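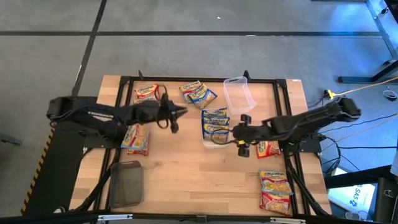
Bistden Opens Pantry-Packing Sign-Ups and a New Line of Clear Bins for Small Kitchens

FOR IMMEDIATE RELEASE
Wednesday, October 29, 2025

I run Bistden, a small home-storage shop, and I'm writing this release myself because I've been talking about pantry bins at dinner for months and my family has asked me to please tell somebody else. So, hello!

Starting this week we're selling the Grudel, a clear plastic bin made for the food that never stacks right. I mean the ramen packets, the gravy envelopes, the half-box of rice mix, the hot cocoa you bought in a panic before a snowstorm. We're also opening sign-ups for our free Pantry Packing Nights, where you bring a bag of whatever is sliding around in your cabinets and we sort it out together on a big table.

I'll start with the noodles, because that's where this whole thing started for me. A ramen packet is a nearly square brick in a wrapper that's bigger than the brick. Those crimped ends stick out, the wrapper is slick, and if you pile up more than a few on an open shelf they go over the minute you reach for the soy sauce. I kept mine in a mixing bowl for years. Then I needed the mixing bowl.

What works a lot better is laying them flat in a see-through bin and letting each one sit back a little from the one under it, like shingles on a roof. You get a bit of every wrapper showing along the top edge, so you can tell chicken from beef without digging, and the crimped ends have somewhere to go. Four in a stack is plenty for a shallow bin. If you buy by the case, use a second bin and keep the overflow up high.

The Grudel comes in two sizes. The small one is 6 inches deep and fits most of the narrow cabinets I've met in apartments. The larger one is 8 inches deep and is better for a real pantry shelf, or for the top of the fridge if that's where your snacks live (mine do). Both have a handle opening near the rim so you can hook a finger in and slide the whole thing out. They're clear on every side, no tint, no printed pattern. I went back and forth on the pattern! There was a version with little leaves on it and I loved it, and then I put noodles inside and couldn't read a single wrapper.

Our first run is 536 bins, which sounds like a lot until you see how little of the stockroom it takes up. They nest. When those are gone the next batch lands in March, so if you want some before the holiday baking takes over your kitchen, I'd order soon.

The bins were designed with Iletti, the two-room studio upstairs from us, who also drew the label cards that come in each box. You get a sheet of blank ones and a sheet with the usual words on it: noodles, rice, snacks, baking, tea. I asked for one that says "stuff" and they did it, and it's the one I've used the most.

Now, the packing nights. We're holding them in the back room at our shop on El Ouafi Street, starting in November. There's room for 40 people over the course of an evening, coming and going, and you don't have to stay the whole time. Bring one grocery bag of packaged dry food – no jars, no cans, please, our tables have had a hard year – and we'll lend you bins to practice with. Sort first, pack second. Almost everybody wants to start filling bins right away and then finds the other three packets at the bottom of the bag.

A few things I'd do before you come:

Measure the inside of your cabinet, front to back, with the door closed if you can manage it. Hinges steal more room than you'd think.

Check the dates on your packets and put the older ones in a separate bag. They'll go on top.

Leave the outer plastic on multi-packs until you're here, if you have any. It makes them easier to carry.

If you've got unopened food you know you won't eat, bring that too. We'll have a donation box by the door, and everything in it goes to the food shelf down the block at the end of the night. Noodle packets are always welcome there. They keep, they're light, and kids can make them with a little help.

Packing nights are free and you don't need to buy a thing. You do need to sign up, either at the register or through the events page on the Bistden website, so I know how many tables to set out. Bins are on the shelf at the shop now and online by the end of the week.

Press folks, if you'd like a set of bins to try or want to stop by while we're packing, write to the shop through the contact page and put "Grudel" in the subject line. I read those first, usually with lunch.

About Bistden

Bistden is a neighborhood shop selling storage for kitchens, closets and entryways. We carry our own bins along with hooks, shelf risers and a wall of baskets that I keep meaning to straighten up.

###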